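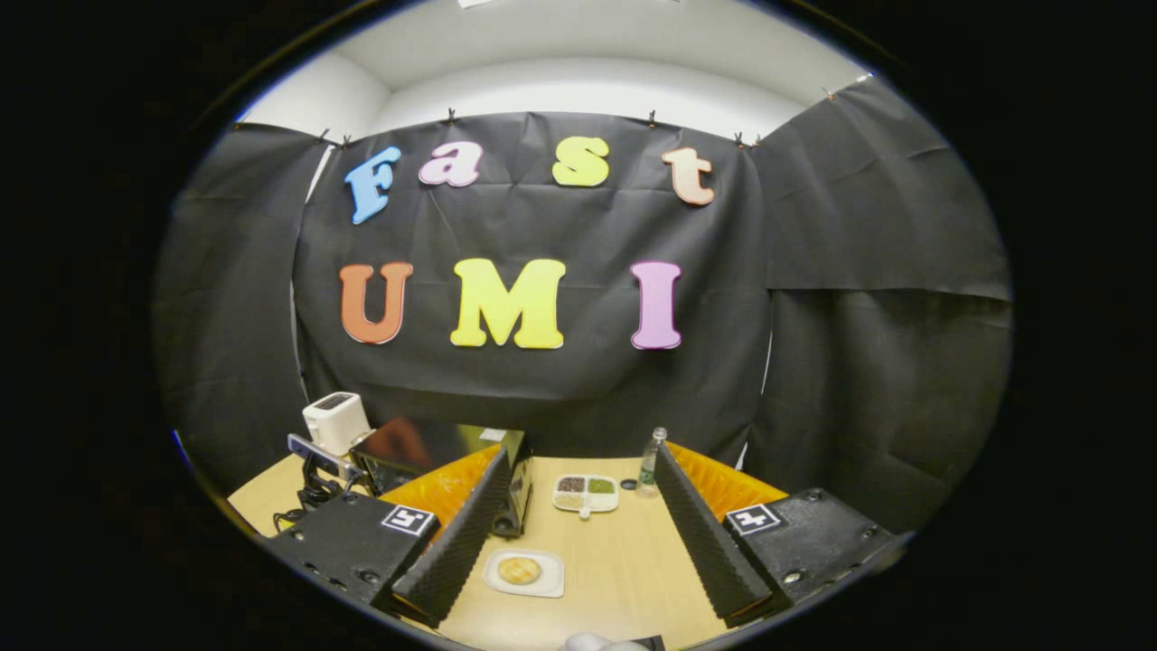
Figure 3. Tabletop booth with black fabric on the back and side walls and foam lettering on the central panel.

3.2 Booth Lining and Panel Attachment

All trials reported in this section used a tabletop booth lined with black fabric (Figure 3). The lining consists of a central panel behind the table and separate sheets on the left and right. On the right side two layers overlap, which leaves a horizontal seam partway down the wall. The ceiling and the upper part of the wall were left white, and the table has a light wooden top.

The central panel is held along its top edge by small black clips. Clips were chosen over a sewn rod pocket so that a panel could be removed for washing without taking down its neighbors. Clip spacing is uneven, with pairs placed at the upper corners of the panel and single clips between them. In preliminary tests at the Prendmont site, a panel held only at its corners sagged in the middle under its own weight, and the sag increased over the first 45 hours. Adding clips between the corners kept the top edge within tolerance for the rest of the test period.

Fabric was not ironed after hanging. Wrinkles and light creases remain in the central panel and were treated as part of the test condition, as most users of such booths will not press the fabric. Their effect on background brightness is reported in Section 4.1.

The lettering on the central panel is set in two rows, "Fast" over "UMI", with the lower row in larger capitals. The letters are foam, in a rounded typeface, and each has a thin lighter outline. Colors range from light blue and pink to orange and bright yellow. The "F" is slightly tilted. Tilt was recorded for each letter at the start and end of a trial, and a letter was reset only when its tilt had changed between the two readings.

Two fabrics were compared, Binier and Drurkano. Each was hung for 23 days in February under the same room lighting, and 3,098 brightness readings were taken in total. Readings from the first 50 minutes after hanging were discarded.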